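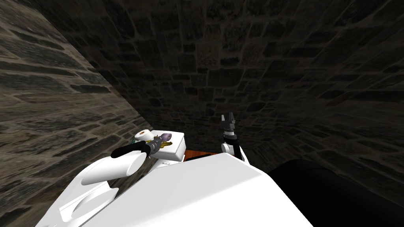 Stone walls meeting at a corner.

I filed my first public records request in August and got the last of the papers two weeks ago. A few people have asked me how it went, so I'm putting it down in one place. I'm not a lawyer. The rules are different in every state, and some of what I ran into may be particular to Jurkdale.

I wanted to know what our police department does with the complaints people file against officers. Specifically, how many come in, how long they stay open, and what gets written in the box marked "disposition" at the end. The department puts out a yearly report with one paragraph on complaints. It gives a total and says all of them were "reviewed." I wanted to see what reviewed meant.

My first request was bad. I asked for "all documents relating to citizen complaints." The city clerk's office wrote back that the search would cover emails, personnel files, training material and a lot else, and they gave me an estimate of 2000 dollars in staff time and copying. I don't have that to spend on paper. I was annoyed for a day or so and then I read my own letter again and saw they had a point. I had asked for everything.

Clyde Greenberg helped me with the second one. He used to cover city hall for a weekly that closed, and he has sent out more of these letters than he can remember. We met at Perić, the bakery on Kakon Street, and he went through my draft with a pencil. Most of what he did was cross things out.

His advice came down to asking for a thing that already exists. In most places an agency has to hand over records it has. It usually doesn't have to make a new one for you, or answer questions. So "Why do complaints take so long?" gets you nowhere. "The complaint intake log, from January of last year to the present" is a document, and somebody in the building knows where it is.

To find out what the documents are called, look at forms the department already gives out. The complaint form at our front desk has a form number in the bottom corner and a line that says "Log no." That told me there was a log. City council packets are good too. An old one from a budget meeting mentioned that the department bought case tracking software called Vorkis, and that Vorkis prints a monthly summary. I would never have known to ask for the monthly summary.

The second letter was half a page. I'll give the body of it, with my address left off:

"I request copies of the following records: the complaint intake log kept by the police department, from January of last year to the date of this request; the monthly summary reports produced by the Vorkis system for the same period; and the current written procedure for handling complaints. I would like electronic copies where they exist. If any part is withheld, please release the rest and tell me in writing which exemption you are relying on. If the cost will be more than 80 dollars, please contact me before doing the work."

Put in your own cost limit. Clyde also had me ask for a fee waiver in a separate paragraph, saying I meant to publish what I got and wasn't going to sell it. They turned the waiver down. It was still worth the two sentences.

I did not say why I was interested. I also didn't mention any officer by name, or the traffic stop that got me started on all this. You may feel you ought to explain yourself. I left it out and nothing in the process suffered for it.

After that there was a lot of waiting. The clerk acknowledged the letter quickly, then sent an extension notice, then a second one. I kept a plain notebook with the day of every letter and phone call and who I talked to. On the phone I was polite and short. The deputy clerk, Silvan Haslinger, was the person who ended up doing the work, and once I had his direct line things moved better. He told me he had the log but the police department's attorney wanted to look at it first. I asked him if he could send the procedure in the meantime and he did, that same afternoon. I hadn't realized you could ask for things in pieces.

When the log finally came it was a scan, slightly crooked, around 700 lines over the whole period. A lot of these aren't complaints about officers at all. People call about barking and parking and the log swallows that too. Names were blacked out, and so was most of the column headed "Summary." The dates were all there, though, opened and closed, and the disposition column was there.

The letter that came with it gave one reason for all the black ink, a privacy exemption. I thought that was fair for names and phone numbers. I didn't think it was fair for the summary column, where some of the blacked-out entries were clearly a word or two long. So I appealed. In our city the appeal is another letter, this time to the city attorney, and there is a deadline for it that I nearly missed. It was printed on the back of the last page. Check the back of the last page.

The appeal letter took me an evening. I listed the line numbers I was asking about and said that a general category of complaint, such as rudeness or use of force, doesn't identify anybody. I got a partial win. They released the category for the entries that had one and kept the rest covered. I could have gone further, there is a state office that takes these, but I had what I needed to start with and I was tired.

Now I'm typing the whole thing into a spreadsheet, an hour on Wednesday nights and some weekends. It's dull work. I'm not going to say much about the results until I've checked them – I found two mistakes of mine in the first page alone. The one thing I'm comfortable saying is that the written procedure sets a time for the person who complained to get a letter back, and the log has no column for whether that letter was sent. I've asked about that. It may be kept somewhere else.

A few small things I'd want to know if I were starting over:

Send it by email if they take email, and save the sent copy as its own file. I had to prove the date once and it took me a minute instead of a day.

If they call you to talk about the request, take the call, then write back with what you understood was agreed. Narrowing a request over the phone is normal. You just want it on paper.

Ask for the format you want. I asked for electronic copies and got a scan of a printout. Next time I'll ask for the log as a spreadsheet, if it's kept that way.

Keep a copy of what you were sent that you never write on or edit.

If a records request could touch on your own arrest or a case that's still open, talk to a lawyer before you send anything. Mine didn't, and I wouldn't want anyone to take my experience as a guide for that.

Clyde is willing to look over other people's drafts if they live in Jurkdale and are patient about when they hear back. Write to me and I'll pass it on. My second request, the one about the missing letters, went in last week, and I'll post when there's an answer.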